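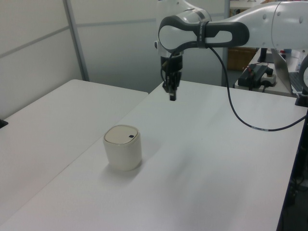 Robotic arm with its gripper over a white table.

Progress report to the Drurken Fund
Small Investor Market Notes, second half-year
March 3, 2018

Dear friends at the Fund,

Thank you for your patience while we pulled this together. We had meant to send it two weeks earlier, and then the sharp drop in stocks at the start of February arrived and our whole little team spent its days answering reader mail. I think you would have wanted us to do that first, and I hope the report is the better for it.

You will remember that the grant was made in August to let us do one thing well, namely a plain daily summary of what the markets did, written for people who own a few shares or a retirement account and don't work in finance. We also promised a weekly letter that goes a bit deeper, and a set of background pages on words that come up again and again (yield, spread, dividend date and so on). The daily summary has gone out every trading day except one, when our mailing service was down until the evening and we folded that day's text into the next morning's issue. The weekly letter has not missed at all.

Readers. We closed the period with 834 subscribers to the daily summary. Our target in the proposal was 400 by this point, so we are very happy with that, though I should say that a good part of the growth came in the February selloff and we don't yet know how many of those folks will stay with us once things are quieter. The weekly letter is read by a smaller group, but they write back far more often, and their letters have shaped what we cover more than any plan of ours did.

What we wrote about. Through the fall it was mostly a story of rising prices and very small daily moves, and I will admit it was hard to keep the summaries lively. There are only so many ways to say that stocks edged up on good earnings! We used the slow stretch to write background pages, and 30 of them are now finished and on the site. Then came February, and suddenly everyone wanted to know about bond yields, wage figures, and why good news about jobs could send shares down. The page on how rising interest rates affect stock prices had been sitting there since the fall with hardly a visitor, and it became the most read thing we have ever published.

Data. This has been the bumpiest part of the work. We began with closing prices from Memon, which were cheap and mostly fine, but the overseas figures came in late and on several mornings we had to send the Asian section with the previous day's numbers and a note saying so. In the new year we moved to Skonico. It costs more, as we warned you it might, and the changeover took longer than we had planned because the two services label currencies differently and our tables had to be redone by hand. The late figures have stopped, and the morning shift is a good deal calmer.

Corrections. We printed 4 corrections in the period. Two were simple typing slips in index levels. One gave the wrong ex-dividend date for a utility, and a reader caught it before lunch - we sent a separate note to all subscribers that same afternoon. The last was a muddle between percent and percentage points in the weekly letter, and it led us to write a background page on the difference, so some good came of it.

The phone version. The Flamo reading app, where we had hoped to offer the summary by now, is behind schedule. The text comes through nicely but the price tables run off the side of a small screen, and our attempts to shrink them made them too tiny to read. We are now trying a version with fewer columns, just the closing level and the day's change, and expect to have it in front of a small group of readers this spring.

Money. Spending is within the budget overall. We are over on data for the reasons given earlier and under on travel, as we went to only one of the two conferences in the plan. We would like your permission to move the unused travel money over to the data line for the rest of the year, and a short request is attached with the usual spending table.

Next steps. Over the coming months we want to finish the phone version, add background pages on bonds (still our weakest area, and the one readers ask about most) and run a short survey to learn whether the newer subscribers find the daily summary too long. My own guess is that they do - we are fond of our paragraphs here, as you can probably tell.

We would be glad to talk any of this over by phone whenever it suits you. Thank you again for your support, and for the kind notes during that wild week in February.

With warm regards,
The editor, Small Investor Market Notes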